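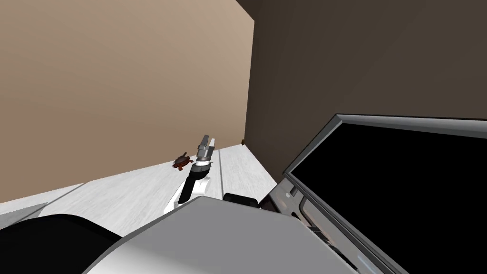

Does a member hospital have to buy everything through Bimel? A pharmacy buyer at Hovland put this question to us in January, adding that her department already held two direct contracts with a wholesaler and did not wish to lose them. Members are free to keep existing direct contracts until those contracts expire. Bimel membership does not require exclusive purchasing.

How is a facility assigned to a price tier?

Tiers are based on committed volume in each product category. A facility that commits 80 percent of its category spending is placed in Tier 2. Tier placement is reviewed twice a year, and a facility may request an earlier review in writing.
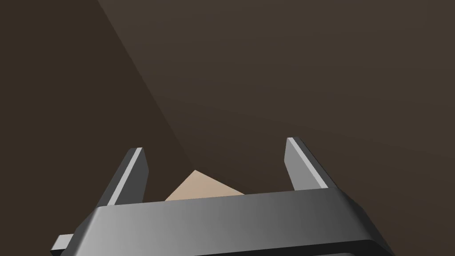 We were moved down a tier without any warning, one reader of this page wrote, and the wholesaler changed our prices the same week. Under the current rules this should not occur. Bimel must give 92 days' notice before a tier is lowered - the notice goes to the contract contact on file, so please keep that entry up to date.

Which products are covered?

The catalog currently lists 483 contracts in pharmacy, laboratory, surgical supply and food service. Capital equipment is handled separately through the Bradano program, which has its own application form and its own terms.

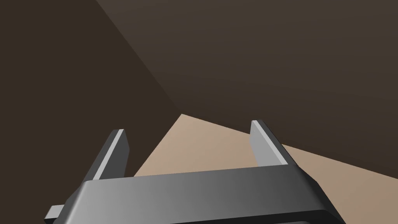

Bradano pricing may not be combined with a pharmacy or supply tier. Quotes issued under the program remain valid through the last day of the month in which they are issued.

Can a newly acquired clinic use our membership?

Yes, once it has been added to your facility roster. Submit the ownership letter and the clinic's shipping address to the Putuvmont office. Orders placed before the clinic appears on the roster are billed at list price and cannot be adjusted later.

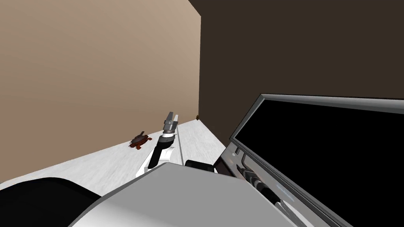 Fees and Rebates

Who pays the administrative fee?

The supplier pays it. Members are not charged for access to contracts.

When are rebates issued?

Rebates are issued each quarter to the parent organization. Individual facilities should contact their own finance office about how the amount is divided.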